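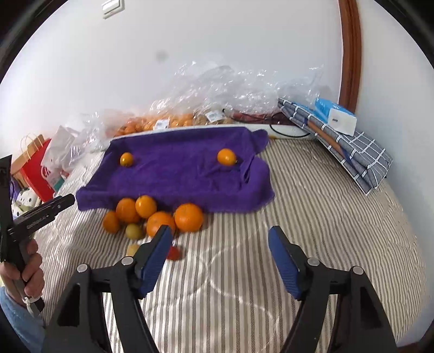 Fourth day without a kitchen. The man from Szabo came at 8:15 this morning, which is the earliest he has come yet, and had the stove out in the hall before I had finished dressing. I had meant to keep the food in the bathroom, but there's no surface in there bigger than the lid of the hamper, so the bedroom it is. The fruit got sorted on the bed, on the striped cover. I folded up the edges of the purple towel to make a sort of tray and two of the oranges went in it, and the rest of them sat in front on the bare cover with the small stuff, the little green one and the red. It looked like a poor sort of market stall. The towel sides hold up all right if you leave them alone. The right side had a loose flap that wouldn't fold in with the rest. I used to have a wire bowl for fruit and I know which box it's in, and that box is under the microwave and the drawer with the flatware.

The oranges came from the farm stand in Pralley. I drove out there Saturday week, or whenever it was, before any of this started, and bought a mixed bag for the month as if I had a place to put it. They never grade anything there, you get big and small together. The big ones have thick skin and not much taste. The small ones are better. I ate two of the small ones at lunch standing at the window, and a piece of cheese, and the end of the rye.

Must put down the floor business while I remember it, because I will need it if there is an argument over the bill. The old vinyl came up yesterday. Under it was another vinyl, green, and under that some black paper stuck down with glue. He did not like the paper. He took a piece of it away in a sandwich bag (my sandwich bag) and said the office would look at it. Today he said the office says it's fine, and he scraped it up. I asked if I could have that in writing and he said he'd ask. The subfloor is good except for a soft spot by the sink where the old drain used to leak. He cut out a section there and put in new. That's extra, $25 for the wood and he did not say what for the labor. The whole job was quoted at $4,000 with the floor, the disposal, and moving the stove and refrigerator out and back. I wrote the extra on the back of the quote and had him initial it.

Tile is from Arlow. It's stacked in the front hall by the coat closet and I have hit my foot on it twice. One box had a cracked corner so I opened it and went through it. The top tile was chipped and the others looked sound. Called Arlow at lunch and was on hold through most of a sandwich. The girl was pleasant. She says bring back the chipped one with the label from the box and they'll swap it. I cut the label off and taped it to the tile and put it by the front door so I won't forget. The color is a shade darker than the sample. I held the sample up next to it in daylight and I'm sure of it, but I can live with it, and if I send it back I will be washing cups in the bathtub until spring.

Washing up is the worst part. I do it in the bathroom sink with a dishpan on the floor next to me for the clean ones. The faucet is too low to get a saucepan under, so the saucepan gets done in the tub. I've stopped using the saucepan. The coffee maker is on the dresser and that works well, better than I expected, and I may miss it when it goes back. Coffee before my feet are on the floor. I put a dinner plate under it for the drips. The toaster I gave up on. It tripped the breaker with the space heater the first night and I had to go down to the basement with the flashlight, and the flashlight needs batteries.

Refrigerator is in the living room, plugged in behind the couch, and hums. You have to pull the end of the couch out a foot to open the door all the way. I don't open it all the way. Anything in the bottom drawer is lost for the present. There's celery in there and I think half a cabbage.

Went through the canned goods this afternoon while he was mixing. They were in two boxes at the foot of the stairs. I threw out a can of pumpkin that had swelled at one end and some evaporated milk that was so old the label had gone brown. Kept the beans, the tomatoes, the tuna, the soup. There was a tin of the Gratuvik herring that came in the Christmas box from work two years ago. I don't like herring. I have now moved it twice, once when I painted the pantry and once today, and I put it back in the box with the others. Found the missing lid to the blue casserole in with the flour and sugar, no idea how. Found the good scissors.

The flour had no bugs. I looked carefully. I put it all in the glass jars anyway and wrote on the lids with a marker: AP, whole wheat, rice, brown sugar. The brown sugar is a rock. Put a slice of bread in with it.

Spices I did at the same time and I was hard on them. If I couldn't remember buying it, it went. Out: cream of tartar, two celery seeds, the curry powder, something in a plain jar that smelled like dust. I kept the nutmegs. The new shelf over the stove will be shallower than the old one so there isn't room to be sentimental, and most of it I never touch. Salt, pepper, cinnamon, paprika, garlic powder, the chili powder and bay leaves would cover nearly everything I cook.

He left at 4:30 with the mortar down on the far half and a string across the doorway to keep me out. It has to sit overnight. I'm not to walk on it for 20 hours, he says, though the bag says more. I read the bag after he left. I'll ask him about it in the morning. The string isn't necessary but I have walked up to it and stopped more than once, so perhaps it is.

It's strange how much I go in there. I went to get a spoon. I went to look at the clock, which is still on the wall over the place where the stove was, and is the only thing he hasn't made me move. From the doorway it says five minutes slow.

There's a mark on the bedroom wall I hadn't paid attention to before, off to the side of the light switch and a bit lower. I must have been walking past it for years. Tried a damp cloth on it tonight and then a little dish soap and it faded some but it's still there. That wall will want painting sometime. I'm not starting on it now. I have half a gallon of the white in the basement, if it hasn't skinned over, and I could do a patch, but a patch always shows.

Supper was tuna on crackers and another orange, and some of the soup cold, which was a mistake. I could have used the hot plate. It's in the garage and I'd have had to put shoes on. Tomorrow I will bring it in and set it on the card table in the living room, and I'll do eggs. There are 6 left in the carton, behind the milk, so they can be got at without moving the couch.

Moved all the fruit off the bed before I changed the sheets. The oranges went into the dishpan on the dresser, big ones on the bottom. The small red one I ate over the bathroom sink. The towel went in the wash with the dish towels, and I think that was the last of the clean dish towels, so I have a load to do in the morning before he shuts off the water. He said he would be shutting it off at ten to do the line for the dishwasher. Fill the kettle first. Fill the tub a little too, for flushing. I forgot that the last time the water was off and had to go next door and ask, at my age.

The cover itself could stand a wash but it takes up the entire machine and then two days over the shower rod, and with the bathroom doing duty as a kitchen there's no room to hang it. I shook it out the window. It can wait for the end of December, when all this is done, or when they say it'll be done.

List for tomorrow:
Laundry before ten
Kettle, tub
Batteries, two of the big ones
Hot plate in from garage
Ask about the hours on the mortar
Ask again for the letter about the black paper
Arlow, chipped tile, they close at five
Bread
Write down the extra for the soft spot when he gives me the labor

I also want to find out whether the threshold strip comes with the job. It isn't on the quote as far as I can see. The old one was brass and he pulled it up on the first day and put it out with the scrap. I went out after dark and got it back. It's bent at one end but I think it could be hammered flat. It's under the bed for now with the cookie sheets.

My back is sore from the cans. Took two aspirin. The refrigerator has just shut off and the house is very quiet. Lights out at ten, earlier if I can manage it, in case he comes at 8:15 again.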